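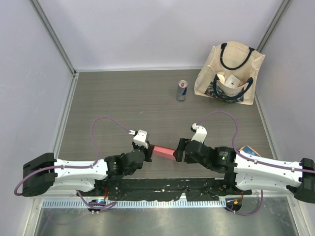

# Bimanual stack: frequently asked questions

Applies to the Kultley controller and the Clinis planner, release 5. Questions about installation are in the setup guide. Maintained by Mercy Shemweta; corrections go to the tracker under the label `docs`.

## Control

### Do the two arms share one control loop?

Yes. A single process reads both arms, computes both commands and writes both in the same cycle. Earlier releases ran one process per arm and synchronized them over a socket. That worked for tasks where the arms took turns. It did not work for a rigid object held at both ends, where one late command on one side shows up as a force on the other.

The two-process mode is still in the tree behind `legacy_split: true`. It will be removed in the next release.

### What happens when both grippers hold the same object?

The controller switches from independent mode to coupled mode. In coupled mode the planner publishes one target pose for the object, and each arm's target is derived from it using the grasp transforms recorded at closure. The arms are no longer commanded separately until one gripper is told to open.

The switch requires all of the following:

- both grippers report closed with a nonzero gap
- both wrist poses have been stable for 20 cycles
- the perception node reports one object ID at both grasps

If the third condition fails, the controller stays in independent mode and logs `COUPLE_REFUSED`. Do not override this. The usual cause is a segmentation that split one block into two.

### Why does the block twist slightly at the start of a lift?

The grasp transforms are measured, and the two measurements disagree by a small amount. On entering coupled mode, the controller distributes the disagreement over both arms instead of assigning it all to one. You see this as a short rotation of the object.

If the rotation is large enough to notice from across the room, recalibrate the base-to-base transform first. Changing the stiffness will hide the twist and load the wrist joints.

### Which stiffness values should I use?

Start with the `handoff` preset. It is soft along the line joining the two grippers and stiffer in the other directions, so that small errors in hand spacing do not pull on the object. For foam or cloth, use `handoff_soft`. There is no preset for glass and we do not plan to add one.

### Can I run coupled mode with different arms on each side?

The code accepts it. We have only tested matched pairs on a common mounting bar. With unmatched arms, the slower arm's velocity limits apply to both sides.

## Planning

### How does a handover differ from a two-arm carry?

They begin the same way. In both, the object is held at two ends and the controller is in coupled mode. A carry keeps both grippers closed until the object is placed. A handover opens one gripper in midair after the load check passes.

The load check compares joint torques on the receiving arm against a prediction for the full object weight. The giving arm lowers its stiffness in 11 steps, and the check runs after each one. If the receiving side does not take up the load by the last step, the stiffness is restored and the planner reports `HANDOVER_ABORT`. The object remains held at both ends, and an operator has to decide what to do next.

### The planner says "no joint solution" but each arm can reach its own grasp. Why?

Reachability is checked for the pair. Each arm may reach its grasp alone and still have no solution that keeps the two forearms apart. Near the middle of the table this is common with short objects. Options, in the order we try them:

1. Raise the meeting height.
2. Rotate the object about the vertical axis.
3. Move one grasp closer to the end of the object.
4. Allow the planner to choose the elbow side (`free_elbow: true`).

The fourth option makes planning slower and the results less repeatable between runs.

### Are cables included in the collision model?

Partly. A cable clipped along a link is covered by the padding on that link. The free loops above the arms are not modeled as geometry. They are handled with joint limits that are narrower than the mechanical ones, set in `cable_limits.yaml`.

If you reroute a cable or change the size of a loop, those limits are wrong and must be measured again. The procedure is in the setup guide under "Cable sweep." Run it with the grippers empty.

### Are the side and back walls included?

Yes, as planes. They are loaded from the cell file and are never updated from perception. If you move a wall, edit the cell file.

## Perception

### Do I have to clear the table before a run?

No. Items standing on the table are treated as obstacles, whether or not the classifier knows what they are. The bench we use for regression tests normally has some clutter on it: a Red Bull can toward the back, an open canvas tote in the corner, a small box under one arm. We prefer results from a bench in that condition to results from a bare one.

Three limits apply:

- Open bags are filled in to a solid shape. The planner will not reach into one unless the task names it as a container.
- Reflective surfaces, drink cans included, return sparse depth. The Sýkora filter fills these gaps by extending the visible outline down to the table plane. It overestimates width slightly.
- An item partly hidden beneath an arm keeps its last known shape until it is seen again. If it was never fully seen, only the visible part is modeled.

The last one is a known weakness. For a planned motion that sweeps low, have the arms retreat first and call `rescan`.

### Why is the metal floor in front of the table masked out?

It reflects the arms, and the depth camera reports the reflections as objects under the table. The mask is a polygon in the cell file. Everything in front of the mounting bar is ignored, so the planner must not be given targets there.

### Can the perception node track the object while it is held?

Yes, at a reduced rate. The fingers hide part of each end, so the tracker relies on the middle section. Objects shorter than 38 mm do not expose enough surface between the grippers, and the tracker falls back to the forward kinematics of both arms. The pose message carries a `source` field, either `vision` or `kinematic`. Check it before using the pose for anything other than display.

### Does object color matter?

For tracking, only in contrast with the tabletop. A pink-red block on a gray table is an easy case and should not be your only test. Gray parts need the depth-only profile.

## Tooling

### How do I replay a failed run?

Every run writes a log directory. Replay it with:

`clinis replay <run_dir> --from couple`

The `--from` flag accepts `start`, `couple`, `release` or a cycle number. Replay reproduces planner and controller decisions exactly. It does not simulate contact, so torques are read from the log and will not respond to changed parameters. To test new stiffness values you need the bench.

### Can I edit a trajectory by hand?

Yes, with the Temedcombe editor. In coupled segments it lets you move only the object pose, and the arm poses follow. Files edited in a plain text editor are accepted if they pass the consistency check, and most do not. The check reports the first bad waypoint and stops.

### What does `E_PAIR_STALE` mean?

State from one arm is older than state from the other by more than one cycle. Both arms hold position. Check the following before filing an issue:

- the USB hub — both arms must be on separate controllers
- CPU frequency scaling, which should be off
- any other process subscribed to the raw joint topic

A single occurrence at startup can be ignored. Repeated occurrences cannot.

### Is there a Python interface?

Yes. It covers task definition, logging and replay. It does not expose the control loop, and requests to add this have been closed. Custom controllers are written in C++ against the plugin header.

### Where do I report a planning result that looks wrong?

Open an issue and attach the run directory and the cell file. A screen recording is useful but does not replace either one. State whether the arms were in independent or coupled mode at the time. Reports without a cell file are returned with a request for it.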